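Sorting and Small Storage, Handout 4: Trays, Cloths and Little Things

Hi all! A few of you asked me to write up what I said in the second half of class, when I was talking too fast (sorry), so this covers the tabletop part. Tala Semaan's notes on drawers are a separate handout and you can get them from the front desk at Kerngate.

Start with the surface. I like a plain white cloth for sorting small stuff at home, and I don't iron it. A few soft wrinkles keep round things from rolling off, and you can spot a dropped bead or a screw right away. Mine gets marked up after a while, and I've stopped caring! If you want to draw on it with a marker to show where the tray goes, go ahead, just pick a cloth you won't want back for dinner.

Next, the tray. For anything bite-sized or smaller I'd go with three compartments. I used to own one of those big organizers with 58 little slots, and I spent more time deciding where a button belonged than I did putting it there. Three is enough for keep, use soon and no idea. Put the tray down first, then bring your pile to it.
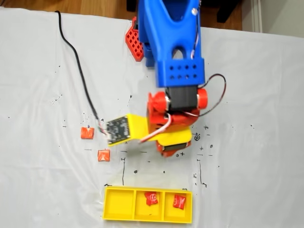 Color helps a lot too. If the tray is yellow and your pieces are red, you can check your work at a glance, even in bad evening light. With a brown tray and brown buttons you'll be squinting by 4 p.m. - ask me how I know.

On to practice pieces. Please don't learn on your good beads or your grandmother's earrings. Wrapped candy is great for this: the pieces are close to the same size, they don't mind being dropped, and you get to eat them later. Square chews are my favorite because they stay where you set them. Spread them out before you start, with a little space around each one. A heap is much harder to sort than a loose scatter, and you'll end up dragging two at a time.

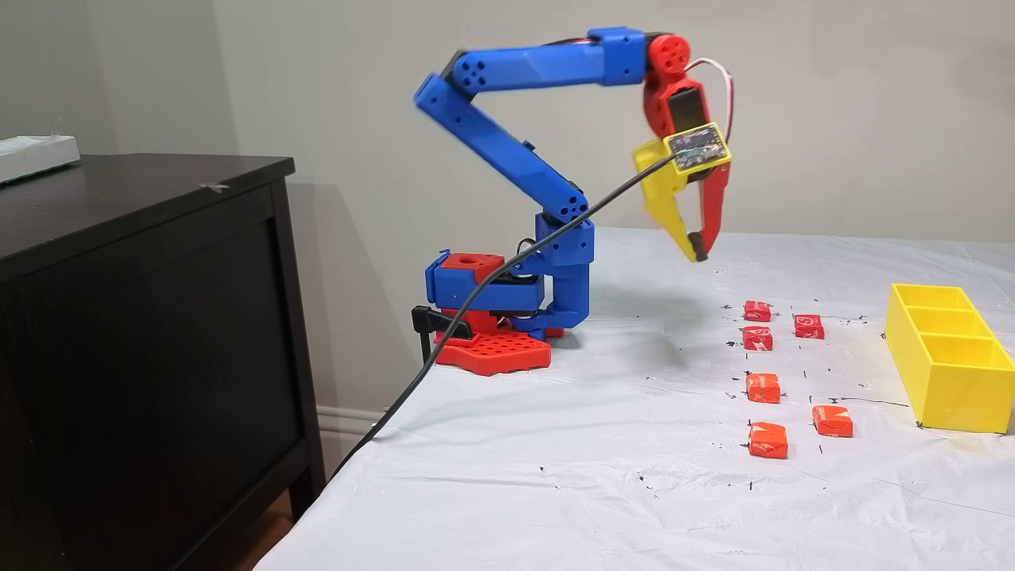 Red wrapped chews set out on the white cloth.

One thing I forgot to say in class: leave the middle of the table for the work and push finished trays to the side. I kept my full ones right in front of me for years and knocked them over with my sleeve constantly.

For next time:
Bring one plain cloth and one small tray.
Bring a handful of wrapped candy, any kind that isn't round.
Read pages 2 to 9 of the Wattanapong booklet (skip the part on labels, we'll do that together in April).

We'll be in room 846 again, same table by the door. If your tray has a lid, leave the lid at home, it only gets in the way.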